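# Utis washroom package on the Nulum humanoid: a review from the cleaning side

Our site at Witstead has had the Nulum on trial, with the Utis washroom package installed, for 13 weeks. I supervise the cleaning team, so this review covers toilets and staffing. Purchase terms are a matter for the supplier, Ragab.

## Setting up

Each washroom has to be taught once. Teaching ours took most of a morning, and moving the bin afterwards meant repeating part of it. The cables also need planning before anything else.

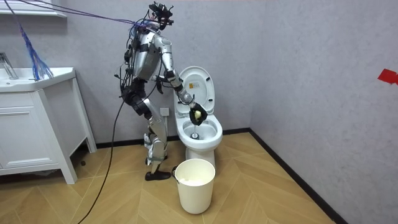 Allow for a second person during the first few runs. The stop button is on a handset, and the person holding it should not also be watching the floor. After 10 runs we dropped to one attendant.

## Brush work

The package treats the brush as one task and wiping as another, and each can be switched off separately. We run the brush task far more often.

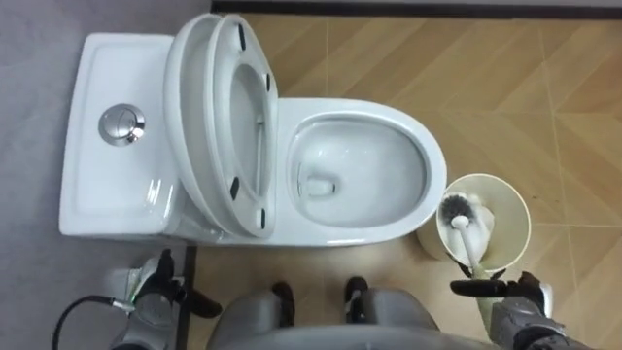
Grip settings are the part of Utis that I would most like to see improved. The menu offers 8 presets with no plain names, and the right one depends on the handle. A long handle like the white one on our brush can be held a short way below the head as it comes out of the holder, but the grip point then has to be checked before scrubbing. Short handles gave us more failed runs than any other cause.

Coverage under the rim is fair. The manual asks for a hand inspection after each run and I agree with it.

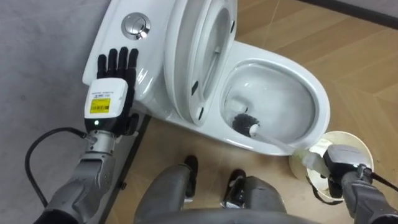

## What changes for staff

No hours were cut during the trial. The work moved: less kneeling, more checking and more paperwork. Error 605 (lost grip) has to be logged by hand, and Bent Vigfúsdóttir on the early shift now spends part of each morning doing so. She would like that time counted as skilled work. So would I. 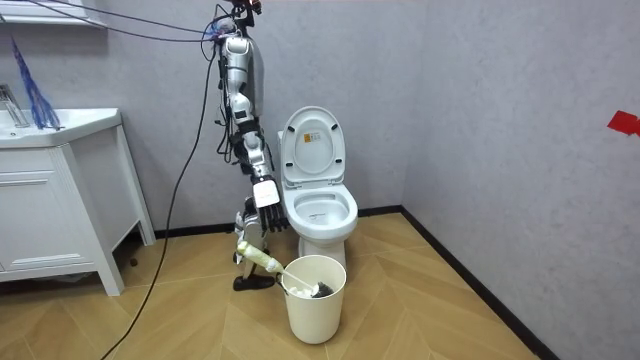

Placement of equipment has become a rule for the whole team. Cleaners used to leave things wherever suited them, and now each item has an agreed spot. With the bucket directly in front of the toilet, the brush goes down into it at a slant and the floor towards the right wall stays free. Two people found this fussy at first and have since asked for the same layout in the washrooms we clean by hand.

## Verdict

Suitable for sites with several identical washrooms and a supervisor who can spare the time. For a single washroom I would not bother. We have extended the trial to September, on condition that the logging is made automatic.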